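Projects > Vorer > Reports > Section 4

4 Credential Scoping and Key Rotation

4.1 Tenancy model

Vorer divides a deployment into data centers, and each data center into tenants. A tenant owns its virtual machines, its disk images and its access tokens. It does not own the host nodes. The separation is enforced in the request router: every call carries a tenant identifier, and the router rejects any call whose token was issued for a different tenant. Administrators hold a second class of token that can cross tenant boundaries, but only for read operations. A write that crosses a boundary must be repeated by an account inside the target tenant.

The earlier Gradico scheduler used one token class for all operations. Under that design a service account created for backups could also delete network definitions. We kept the Gradico token format for compatibility and added a scope field to the header. Tokens without the field are treated as read-only.

4.2 Rotation procedure

Rotation is driven by a small daemon on the management node of each data center. The daemon holds a table of active tokens, the time of issue and the time of last use. When a token reaches its age limit, the daemon issues a replacement with the same scope, writes it to the secret store of the owning tenant and marks the old token as retiring. A retiring token remains valid for 4 hours. Clients that reread the secret store during this window see no interruption.

Long-running jobs are harder to handle. A disk image import may hold a connection open for longer than the overlap window, and the storage backend checks the token again when the import is committed. In the first release such imports failed at the commit step and left an orphaned volume behind. The current release binds the import to a job identifier at the start and checks the identifier at commit, with the token used only to open the job. Orphaned volumes created by the first release must still be removed by hand.

Revocation is separate from rotation. A revoked token has no overlap window. The daemon pushes the revocation to every router in the data center and waits for each one to confirm. If a router does not confirm, it is removed from the load balancer pool until it has fetched the full revocation list.

4.3 Test deployment

The procedure was tested on two data centers, Lostasside and Beaulieu. Lostasside ran general compute tenants. Beaulieu ran a mix of storage and device control tenants. The two sites shared a user directory but kept separate secret stores, and tokens issued at one site were not accepted at the other.

The test load consisted of 1,570 active tokens spread over 200 tenants. The distribution was uneven: a few tenants held most of the tokens, mainly those running automated builds. Age limits were shortened for the test so that each token passed through at least 2 rotations. Routers logged every rejected call along with the reason code, the token scope and the state of the token at the time of the call.

Device control tenants were included for their connection pattern. They keep a session open for status messages and send write calls in short bursts. Figure 3 shows a tabletop workspace with two arms.

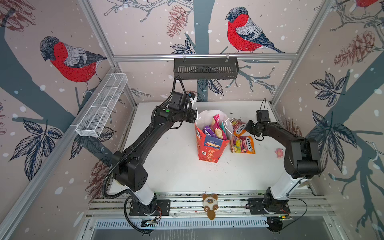 Figure 3. Two-arm workspace with a paper shopping bag and a yellow candy bag.

4.4 Observations

Most rejected calls came from clients that read the token once at startup and cached it for the life of the process. These clients worked through the overlap window and failed when it closed. The fix is on the client side: reread the secret store on the first authorization error, then retry the call once. More than one retry is not recommended, as repeated failures with a retired token trigger the lockout rule described in Section 3.

A smaller group of rejections was traced to clock drift on host nodes. The router compares the time of issue with its own clock, and a token that appears to come from the future is refused. We added a short tolerance to the comparison and made the time service a required dependency of the router.

The scope field caused no rejections at Lostasside. At Beaulieu, several older scripts sent write calls with tokens that had no scope field and were refused as intended. The scripts were reissued with scoped tokens.

Last updated: 11/05/2023

Contact | Copyright Vorer project | Back to top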